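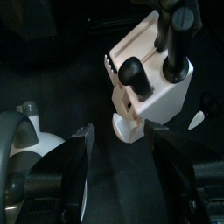
Adjunto 1: el bloque blanco de utensilios, sobre fondo oscuro

Ticket 944 -- Tienda online Soltmont
Asunto: el correo de confirmación de pedido llega dos veces (o no llega)
Abierto por: Petronella Baloyi
Estado: resuelto, en observación

Hola otra vez, equipo. Voy a ir apuntando todo en este mismo ticket, que la última vez lo repartí entre tres hilos y luego no había quien lo siguiera, perdón por eso.

Os cuento. Desde que movimos la tienda al servidor nuevo, algunos clientes reciben la confirmación del pedido por duplicado y otros no reciben nada. Hago las compras de prueba con un artículo que ya tiene la ficha completa y el precio puesto, pero me pasa igual con los manteles y con las tarjetas regalo, así que el producto da lo mismo.

Lo que he probado hasta ahora:

Primero vacié la caché de la tienda y la del navegador. Ningún cambio. Después desactivé el módulo de cupones (le tenía manía desde julio, lo reconozco) y tampoco. Lo volví a activar y pedí disculpas mentalmente al módulo de cupones.

Luego hice cuatro pedidos de prueba seguidos, dos con tarjeta y dos por transferencia. Los de tarjeta: correo doble. Los de transferencia: en uno llegó bien y en el otro nada de nada, ni en la carpeta de spam. En el panel los cuatro salen como "notificado", con su marquita verde y todo, tan felices.

Actualización, 06/12/2025

Me contestó el soporte de Luvden, que es quien nos lleva el envío de correo. Dicen que por su lado entran dos peticiones casi idénticas por cada pedido con tarjeta, con menos de un segundo entre una y otra. O sea, que ellos mandan lo que les pedimos, y les pedimos dos. Me pasaron el registro y es verdad: mismo destinatario, mismo asunto, distinto identificador de mensaje.

Con esa pista me puse a mirar las tareas programadas y ahí estaba la cosa -- la tarea que vacía la cola de correos está creada dos veces. Una la trajo la copia de seguridad y otra la creó el instalador del servidor nuevo. Las dos saltan cada 30 segundos y, cuando coinciden, cogen el mismo mensaje antes de que la otra lo marque como enviado. He borrado la del instalador y he dejado la antigua, que es la que tiene bien puesta la ruta.

Resultado: tres pedidos con tarjeta, tres correos. ¡Uno por pedido! Casi me pongo a aplaudir sola en la cocina.

Lo que quedaba pendiente

Faltaba el caso de los que no reciben nada. Mirando con calma, todos los que se quejaban habían pagado por transferencia y tenían la dirección con alguna mayúscula al principio (cosas del teclado del móvil). El módulo Bouazza, el de las transferencias, compara la dirección con la de la cuenta tal cual, letra por letra, y si no coincide se calla y da el aviso por hecho. En la versión anterior no lo hacía, o al menos yo no lo vi nunca.

De momento he puesto el apaño que venía en el foro de Zoratberg: en la configuración avanzada hay una casilla, "Normalizar direcciones", que está desmarcada de fábrica. La marqué, guardé, cerré sesión y volví a entrar (si no cierras sesión no se aplica, me costó un buen rato verlo). Repetí el pedido con mi dirección escrita con mayúscula y el correo entró a la primera.

También he reenviado a mano las confirmaciones perdidas. Son más de 50, y el panel solo deja hacerlas de una en una, así que si alguien sabe cómo se hace en bloque le estaré agradecidísima para la próxima.

Dos preguntas para vosotros antes de cerrar:

¿La casilla se desmarca sola al actualizar el módulo? En el foro hay quien dice que sí y quien dice que no.

¿Y puedo borrar la cola antigua, la que se quedó a medias? Tiene mensajes en estado "procesando" que no se mueven y me da cosa tocarla sin preguntar.

Dejo el ticket en observación hasta que me digáis algo. Gracias por la paciencia, de verdad.

Petronella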